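Routing and Securing Cables at a Bench Workstation

A bench with powered equipment collects cables quickly, and a loose cable on a work surface gets snagged or pinched. The procedure below covers a single table up to 900 mm deep with equipment mounted toward the rear. It takes one person an afternoon.

Materials

Hook-and-loop ties, 31 pieces
Adhesive cable anchors, Felum low-profile or similar
Braided sleeve, 600 mm length
Isopropyl alcohol and a lint-free cloth
Label tape

Procedure

1. Shut down all equipment and disconnect it from the outlet. Label both ends of every cable before pulling any of them.

2. Clear the table and wipe the anchor positions with alcohol. Let the surface dry completely.

3. Sort the cables by entry side. Cables that enter from the same side run as one bundle. Keep power and signal lines in separate bundles where the table allows it.

4. Seat each connector fully and tighten its collar by hand. Leave a straight section behind the connector before the first bend.

5. Place the first anchor past that straight section. Tie the bundle so that it can still slide slightly under the tie.

6. For a cable that drops from overhead, leave a shallow loop above the table. Check that the loop stays clear of anything that moves.

7. Fit the sleeve over any length that crosses the front half of the table.

8. Restore power. Move each adjustable arm through its full travel and watch the slack at both limits. Retie where a cable pulls tight.

Recheck the anchors after a month. Adhesive on a matte black top tends to lift first at the corners. 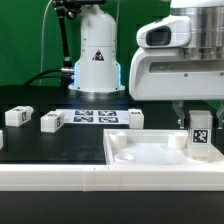 T. Bindier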